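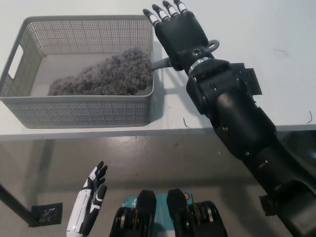

Duster storage at the Dostthorpe workroom was reworked in September, after the wall hooks were taken down for painting. Hand tools for dry cleaning now go in open baskets, one basket per bench. A gray duster with a full head takes up most of the basket floor, and the short handle is left sticking out past the rim for pickup. The notes on this page cover fit, airflow and table finish.

We use cookies to remember your gallery settings. Accept | Manage

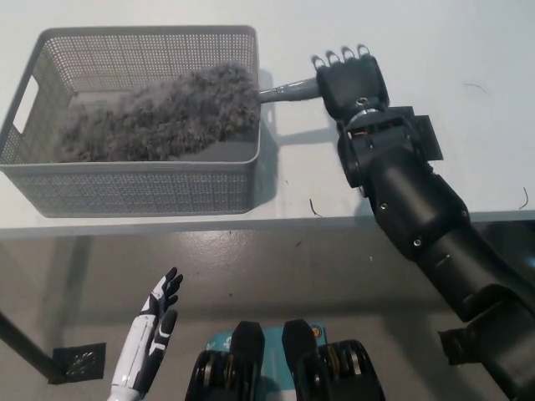
Basket choice came down to wall pattern. Solid bins from Stendach held lint in the corners and were returned. The type we kept has small square holes on the sides and a solid band at the rim, so fibers don't snag where the handle crosses it. Bench code 266 – dry dusting only.

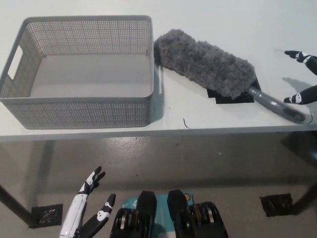
How often should a microfiber duster be washed?

Every 22 working days on our benches, in cool water with no softener. Shake it outdoors between washes and let it air dry before it goes back into storage.

The wash interval was set by Amerley Sowah after a trial on the Ayaaba shelving, where dust load is higher than at the benches. Softener coats the fibers and cuts pickup.
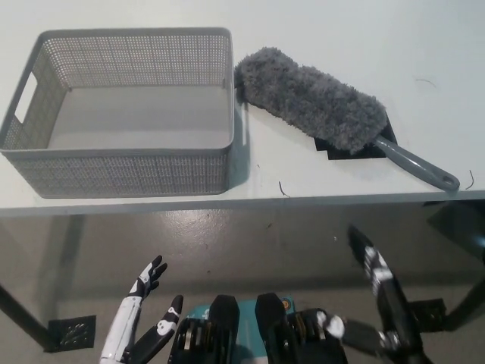 Shelving dusters therefore run on a shorter interval and are kept apart from the bench set. Replacement heads are ordered under part 984 and fitted on a Thursday – the old head goes to the garage for rough work. Wipe the bench last, front edge included.

Comments (3)

Sioned Trevor: What water temperature do you count as cool? Ours went flat after a hot wash.

Amerley Sowah: 60 °F at the tap. Comb a flat head out with your fingers while it is damp. It recovers most of the loft.

binliner: We went back to hooks. Baskets use up bench space.

Contact Flevent | All photos copyright Flevent | Back to top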